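Nidell | About Us

We use cookies to remember your region and subtitle settings. By continuing to browse you accept their use. Accept | Manage settings

About Nidell

Nidell is a subtitling and dub preparation company for animated television. We translate, time and check scripts for broadcasters and streaming services that license series from Japan, South Korea, France and Italy. Most of our work is episodic animation of 11 or 22 minutes, delivered weekly during a broadcast run. We also handle feature films and back-catalog releases.

The company was founded in Clirdale by Evanthia Zacharopoulos and Osvaldo Melis. Both had worked as freelance timers for late-night animation blocks. The first contract was a 40-episode fantasy series whose existing English script had been timed for a different cut of the show. Every line had to be retimed by hand. The procedures written for that job are still the basis of our style guide.

What we do

Subtitle translation. Each series is assigned one lead translator and one editor for its full run. Names, attack names, ranks and invented terms are entered in a series glossary before the first episode is delivered. The glossary is sent to the client for approval and is locked after that. Changes after the lock are logged by episode and line.

Timing. Subtitles are timed to the audio and then adjusted to shot changes. A subtitle that ends within 8 video frames after a cut is pulled back to the cut. Overlapping dialogue is split by position, with the on-screen speaker at the bottom. Songs are timed by phrase.

Dub scripts. We prepare adapted scripts for recording studios, with mouth movement marked for open vowels, closed consonants and pauses. Reactions, breaths and background voices are listed separately so that the director can schedule them at the end of a session. We do not cast or record. Clients who need a studio are usually referred to Dumetti, which uses our script format without conversion.

Broadcast versions. Where a program block requires edits for length or content, we conform the subtitles and captions to the edited master. We supply a change list with time codes for every removed or replaced shot. Commercial break positions are checked against the network's format sheet.

How a job runs

Source video and the original script are received through our transfer server. The lead translator has the first draft ready before timing begins, except on simulcast titles, where the two steps run in parallel. The editor then checks the episode against the glossary and against the previous episode. A final viewing is done at normal speed, without stopping, by a person who has not worked on that episode. Notes from this viewing are returned to the editor, and the file is exported in the client's format.

All timing is done in Zuccaro, our in-house software. It reads shot changes from the video, flags lines that exceed the reading speed set by the client, and keeps every saved version of a file. Kaj Fogh maintains it. A version with right-to-left text support was released to our staff in June and is now used on all Arabic jobs.

In December 2021 we completed our 1000th delivered episode.

Staff

Evanthia Zacharopoulos, managing director. Contracts, scheduling and client contact.
Osvaldo Melis, head of timing. Style guide and training of new timers.
Cinzia Negri, senior editor. French and Italian titles, dub scripts.
Imad Mansour, lead translator. Arabic versions and glossary control.
Kaj Fogh, software and file delivery.

Freelance work

We accept applications from translators and timers throughout the year. Applicants complete a paid test on a short scene with two speakers, one sign and one song line. Test results are returned with written notes. Please state your language pair, the software you use and whether you can work on a weekly broadcast schedule. We do not accept fan translations of currently licensed series as samples.

Recent items

Reading speed limits for children's programs
Style guide update: honorifics and family terms
How we time opening and ending songs
Captions for edited broadcast masters
Zuccaro release notes
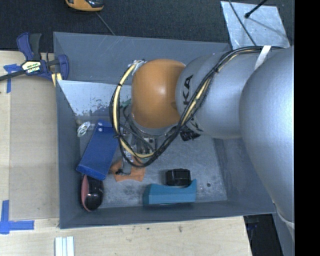
Requests for quotes should include the episode count, the running time, the source and target languages, and the date of first broadcast. If a series has been released before in the target language, please attach the earlier script.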